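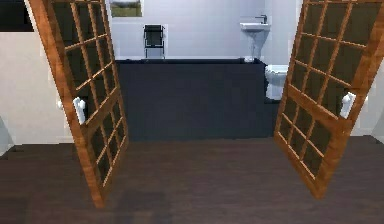

Kurthorpe Neighbors Newsletter

Hello again, everyone, and welcome to the December letter. I promised last time that I would finally write something about sourdough, and then three of you wrote in asking about old doors instead, so the bread will have to wait its turn (sorry, bakers!).

The question was more or less the same each time: my doors stick all summer and rattle all winter, so what should I do before I give up and buy new ones? I have lived with drafty old doors for most of my life, and my first advice is to leave the plane in the drawer until you've checked the hinges. A loose top hinge lets the whole door sag, and people shave wood off the bottom for years when all they needed was a longer screw. Take one short screw out of the top hinge, the one nearest the stop, put in a 3-inch one, and snug it up slowly. On our back bedroom that was a job of 5 minutes, after two winters of me complaining!

If the door still rubs, close it on a sheet of carbon paper and see where the mark lands. Sand there and only there, and then seal the bare edge the same day – raw wood drinks up the damp and you'll be right back where you started by June. Rattling panes are usually dried-out putty, and that is a pleasant afternoon's work with a small knife and the radio on.

For hardware, the Solari shop on the corner of Funden Street still keeps bins of old hinges and latches in the back, and they'll let you dig through them as long as you like. Bring the old piece along with you. I went from memory once and came home with a left-hand latch for a right-hand door, and then did it again the following week.

One more thing from the mailbag – the Kurtuluş bakery has asked me to mention that holiday orders close at noon on the 13th, and the walnut rolls went early last year, so do get your name down. We're printing 200 copies of this letter, and the extras will be on the library counter.

Sourdough next month, I promise.

5 comments
13 shares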